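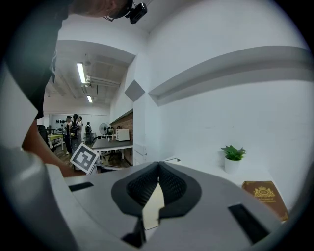
gripper view, marker card out, fan side of the room

June 2022. Long one, writing this fast before I fall asleep.

Goal was 327 demos by tonight. Got there, barely. Two grippers going, mine and Benjamín's, and his kept losing tracking whenever he swung toward the plain white wall. Nothing on it for the thing to lock onto. Slower there, wider arcs, then OK. Have to put that in the notes for whoever does the Lahlou room.

Redid the marker calibration three times. First one I just went too quick, my fault. Uriel wants the card shown at the start of every batch now, not only in the morning. Annoying but fine, adds maybe a minute.

Grasps: too clean still. We all go at the object the same way, same side, same speed. Model will learn exactly that and nothing else. Tried starting from odd angles after lunch, felt clumsy, probably teh better data. Also keep the bad grabs!! I deleted a bunch last week and Uriel was not happy.

Visitors came through at one point, had to stop talking to them and just work.

Wrist is sore. The Grillon grip is heavier than the old one, or I hold it wrong.

Tomorrow: sort uploads, rename the Tulix folder (two with the same name, ugh), ask Benjamín if the September deadline is real or just Drondard being Drondard. Charge everything tonigth. Bed.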